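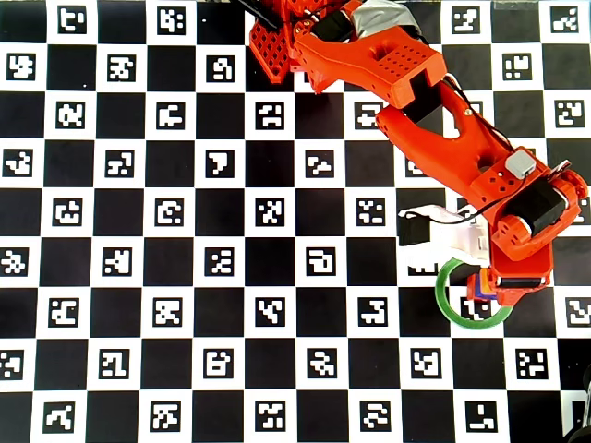

The arm over the ring, seen from overhead.

Diary > Bench notes > Wednesday

Started at the bench after lunch. The plan for the day was stacking: red cube inside the green ring, blue cube on top of the red. Orange stays out on the mat as something for the policy to ignore. I wrote the task line first this time so the wording would be the same in every file: "stack the blue cube on the red cube inside the ring." Last week I had three versions of that sentence and spent an evening fixing them.

Calibration before anything else. Both cameras found the board on the first try and the numbers were close enough to last week's that I kept the old file. Ruvby, the recording program, wanted an update and I told it no. I am not changing software in the middle of a set.

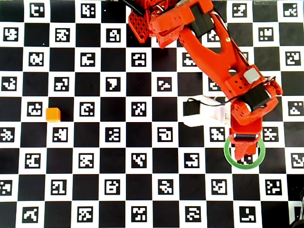
The first stretch was slow. I had been away from the teleop for a while and my hands had to learn the delay again. I kept closing the fingers too early and nudging the cube off to one side. Those got thrown out, except for a couple where I went back and picked it up cleanly. Delia Domínguez thinks the recoveries are worth keeping, and I am coming around to it. A policy that has only ever seen perfect grasps has no idea what to do after a bad one. I tagged them so we can train with and without.

I stopped for coffee and wrote down the rules for placing the cubes, which I should have done in November when we began:

Move every cube between takes, even if only by a square.
Put the ring somewhere new every few takes.
Don't always set the blue one close to the gripper. I do this without thinking.
Hands out of view before the recording starts.
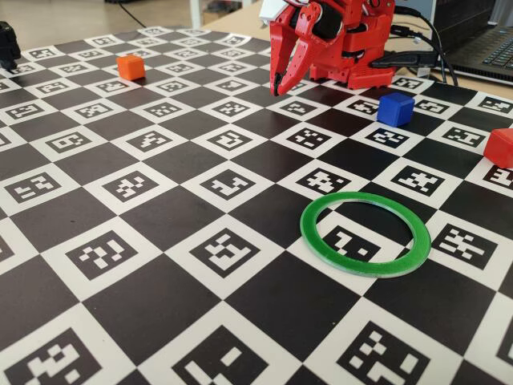 Orange, blue and red out on the mat, ring in front.

After that it went better. I got into a rhythm of reset, record, check, save. The hard part is the last inch. If I come down too fast the top cube lands on an edge, and if I open too wide the finger drags it along on the way out. Going slowly works, but then the takes get long and there is a lot of hovering in the data, and hovering is what the last model learned best. I tried to keep each take moving even when I wasn't sure of the position.
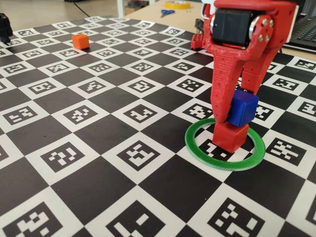 Delia called at four to ask about the count. I had 35 good takes by then and 2 marked as doubtful. She wants the doubtful ones sent over to her so she can look at the joint readings herself. There was a small jump in the wrist on one of them. It may be a cable pulling, it may be the servo. I will check the screws tomorrow before I switch on.

We also talked about Tanabe, our name for the next task, where the ring gets moved too. I would like to finish stacking before starting it. She would like to start it on Friday. We left it there.

Upload took 23 minutes. Copied everything to the spare drive as well and put the cubes back in their box. Shoulders sore. Need a lower chair.

Diary of the Idetti bench | Contact | Copyright Idetti, all rights reserved | Back to top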